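How to tell whether a cleaning product is worth buying

Every few months a new spray turns up that claims to do what the last one claimed to do. I have bought far too many of them, and I no longer believe the front of any bottle. If you want to know whether a cleaner earns its price, you have to test it yourself.

Start with the back label. Look for the dilution rate and the contact time. If the instructions say to leave it for a few minutes, then the "instant" on the front is there to sell bottles. A label with neither is a bad sign, and I would put it back on the shelf.
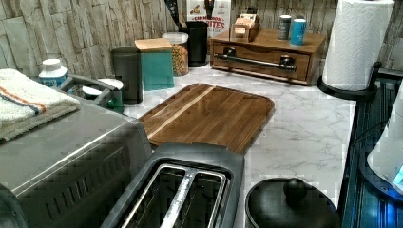
Pick one surface and stick to it. People try a new product on the hob, then the bath, then the car, and end up knowing nothing. Choose somewhere that gets dirty in the same way each week. The brushed metal top of a countertop oven will do if you take the towel off first and let the thing go cold, though read the maker's care advice before you put anything on it.

Mark two patches of the same size with masking tape. Clean one with the new product and the other with warm water and a drop of washing-up liquid. Use the same kind of cloth, and give both patches the same number of wipes. Rinse, dry and look again in daylight.

Then get someone else to judge. Meifang Tian did this for me in February without knowing which patch was which, and she chose the washing-up liquid – so much for my expensive bottle.

Last, work out the cost per use. A 500 ml concentrate may be cheaper than it looks, but only if you measure it out. Most of us pour.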